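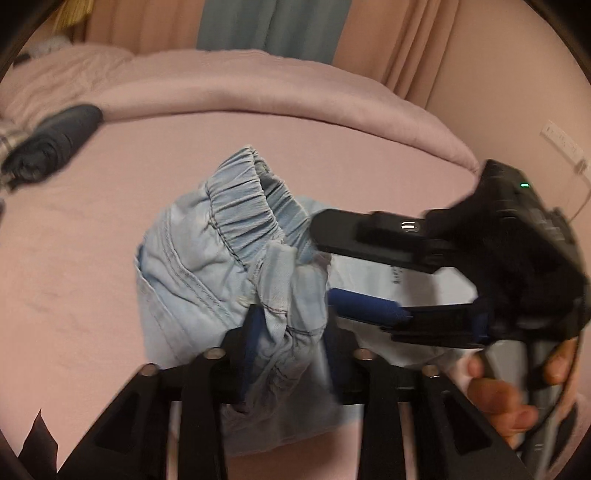
**Figure 4.** Light blue denim with a gathered waistband, held in a gripper over a pale pink fitted sheet.

### 4.2 What people remembered chanting

I went into the interviews thinking this would be the easy part. I'd ask people what they shouted on the march through Fostivville, they'd tell me, and I'd tick it off against the recordings. It took me an afternoon to find out how wrong I was (my first three interviewees gave me three different versions of the same line, and two of them had been walking arm in arm!).

Some background first. The march on September 26, 2018 began as a quiet gathering outside the Wudeck works, where the closure of the night bus had left a lot of shift workers walking home. By the time it reached the town hall it had turned into something a good deal louder, and the target had changed as well. The early chants were all against Cundix, the bus operator. The later ones were against the council, and one or two named the mayor's office in terms I've had to tidy up for the appendix.

I spoke to 80 people who had been there, starting the following March. Of those, 43 told me the chants had been about the council from the very beginning. The recordings say otherwise. On every one I could get hold of, the council isn't mentioned until the crowd is well past the Diekmann bridge, and even then it starts with a small group near the back and takes a while to catch on. I played a clip of the first stretch to one man who had been very sure of himself, and he listened to it twice and said it must be from a different march.

I don't think anyone was fibbing. My own reading, and I hold it fairly loosely, is that the row afterwards swallowed up the day itself. Cundix put out one short statement and then went silent, while the council argued with people in the letters pages for months. If you spend a whole winter being cross with the council, it's easy to feel you were cross with them all along. Mareike Rieger makes a similar point in her comments on an early draft, though she would put more weight on what people heard from friends and less on what they read in the paper.

The printed material leans the same way. I went through 2,279 letters, reader comments and short news items that mention the march, and 1,872 of them talk about the council without saying a word about the bus company. I'd expected a tilt, but that one made me go back and check my coding sheet from the top. (It held up, apart from a handful of items I had filed under the wrong week.)

One thing does cut against me. People who had walked near the front remembered the wording of the first chants rather well, down to the clumsy rhyme on "late" and "wait", and still told me it was the council they'd been shouting at. So the words had stayed put and the target had moved. I come back to this in 4.3, where I look at the banners, most of which were painted the night before and can't have changed their minds on the way.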